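Progress report, Fendholm supply sorting, 23rd August

Of the 241 first-aid items on the list, 229 now have a bin assigned. I would not read much into that – an assignment on paper is a long way from a tidy shelf, and Joana Pinheiro's labels are still missing.

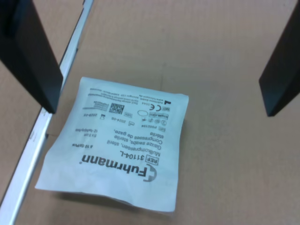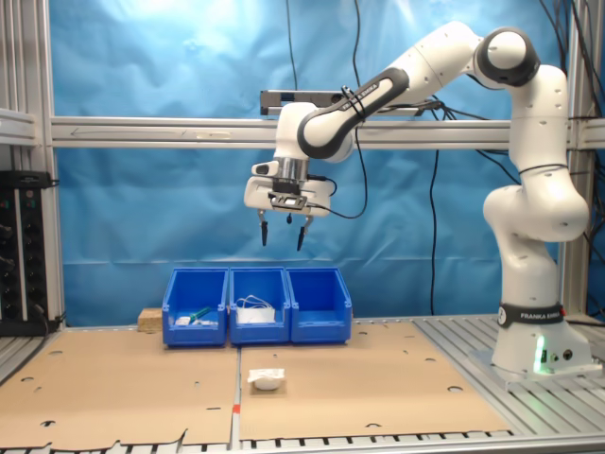 Sorting table: gauze packet (first photo), blue bins (second photo).

Kiran Bansal wants a second bin order. I'd hold the money until February.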